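Session 2 handout - bin picking cell, shared workshop build

Recap from last time: arm is mounted, e-stop tested, gripper wired. Today = clutter. Bring your own odds and ends if you want them in the mix, nothing sharp, nothing over 416 g.

Cable dressing first. Leave slack at the wrist or it will pull on the first big rotation. Straps on the forearm, snug but you should still get a finger under. Jog the wrist joint slowly to both limits and watch the loop the whole way. Anything goes tight, stop and redo.

Bin gets clamped to the table. Not optional, last group skipped it and had to re-teach every pose. Check clamp handle is clear of the arm path.

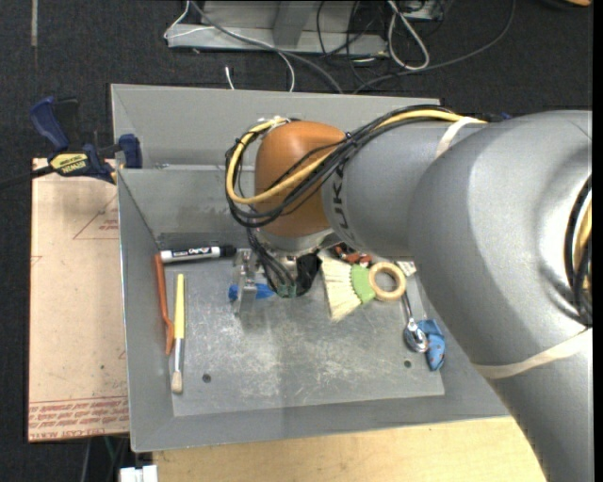 Object choice matters more than people think. Thin stuff flat on metal (spoons, markers) is hard, fingers can't get under. Brushes - go for the handle, never the bristles. Tape rolls: pinch one side of the ring. Cloth is forgiving. Shiny things confuse the depth reading, so expect misses, log them anyway.

Log sheet: object, grasp height, result. One line per try. Dont average yet, we do that next session. The Overgaard rig got through 182 tries in an evening so its doable.

Speed stays at the low setting until everbody has had a turn. Hands out of the bin before you press run.

For next time: read the Pakia notes on approach angles, first half only.

Related items
Bulline gripper build, parts list
Pakia notes: approach angles
Vondell bench wiring
Log sheet 2411 (blank)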